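Against the Fifteen-Minute Declutter

My sister-in-law has given me a decluttering book for my birthday 2 years running. They were different books, which tells you something about the market, and each one took up room on a shelf that was supposedly the problem. I read both. I have also sat through a free trial of Gesside, the app that sends your phone a task every morning ("one drawer, fifteen minutes!"), and I went to a Saturday workshop at the Darik community hall where a pleasant woman in linen showed us how to fold a pillowcase so it stands up by itself. My pillowcases did stand up. I am still not persuaded.

What bothers me is how little anyone in this business has to prove. If a diet doesn't work you can get on a scale. If a room gets cleared and then fills up again by spring, you are told you weren't ready, or you skipped the step about your childhood. The method is never at fault. I asked the woman at the workshop how many of her clients stay tidy, and she said it was a journey. I asked again in different words and she said everyone's journey is different. The price of the follow-up course was on a card by the door.

I'll grant that some people live with too much stuff, and a few live with so much that it is dangerous. Those people need real help, from somebody trained, and a basket with a label on it won't do. But they aren't who the books are for. The books are for people like me, who own a normal number of things and have been made to feel vaguely sick about it.

Take the rule that turns up in nearly all of them, the one about a clear surface. A clear surface is meant to give you a clear head. I've looked for the reasoning behind this and mostly found photos of kitchens with a single lemon. I've done my best thinking at tables covered in mail. I've also done some terrible thinking in a rented apartment in Skivetti that had nothing in it but a bed and a lamp, because I was broke and hadn't unpacked. The room was perfect by the standards of the books. I would not call that winter clear-headed.

Then there's the war on pattern. White walls, white bins, beige rug, and God forbid a flower. Every guide I own treats a busy print as a kind of noise, along with soft toys, clocks that look like clocks, and anything that was bought because it was cute.

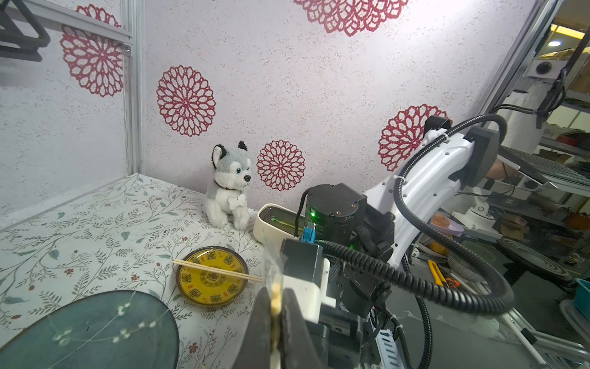
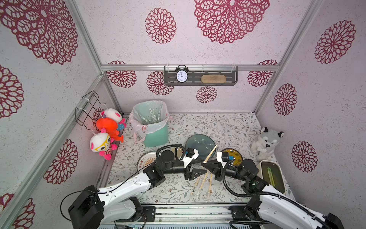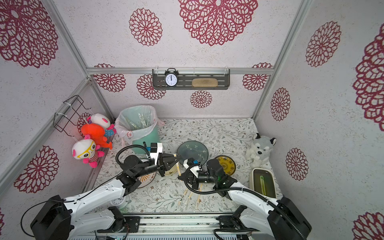 Big red flowers on every wall, and stuffed animals.

The hostility to decoration gets passed off as psychology when it is plainly taste, and fairly expensive taste at that. An empty room costs money. You can get rid of the spare blanket if you know you can buy another one the day the heat goes out. You can throw away the jar of screws if a trip to the hardware store is nothing to you. My grandmother kept 20 margarine tubs under her sink, and I can promise you every one of them went out the door full of soup sooner or later. Gesside would have had her down to 2 by lunchtime. Who would have been better off?

I know the standard answer, that you're supposed to keep what you use and love. Fine. But the test they give you is rigged. You're asked to hold the object and decide, on the spot, with a trash bag open at your feet. Hardly anything survives that. I have held a perfectly good colander and felt nothing at all. I have since bought another colander, and I felt nothing about that one either, apart from annoyance at the price.

Storage is where the whole thing really starts to smell. You would think people who want you to own less would sell you less. At the end of the Gesside trial I was offered a set of matching boxes from Kong, stackable, with a discount if I signed up for the year. The boxes were for the things I had decided to keep, so that I wouldn't have to see them. The second book has a shopping list in the back. It runs longer than the chapter on giving things away.

And where does it all go, anyway? The books are very quick about this part. Donate it, they say, and you can practically hear them dusting off their hands. The thrift store near me in Darik has a sign up most of the year asking people to stop leaving bags after closing. I can't say how much of it gets sold, but I've seen the dumpster out back, and I doubt it is full of other people's joy. It seems to me a lot of tidying is just moving your mess to somebody with less say in the matter.

I did clean out the hall closet in September. I'll admit that. There were coats in there that fit no one in the house, and a bag of other bags. It took an afternoon, no app was involved, and when I finished I could hang up my coat. I didn't feel lighter or notice any change in my relationships. I was pleased about the coat.

That seems like the right size for the subject. Some days you put things away, and then you live in the place and they come out again. I don't see what needs healing there. If a shelf gets on your nerves, move something. If it doesn't, leave the shelf alone, and be suspicious of anyone who comes in, looks around and asks how it makes you feel, especially if they've brought a card with prices on it.

Both books are still here, by the way. I tried to donate them, and the thrift store said they already had plenty.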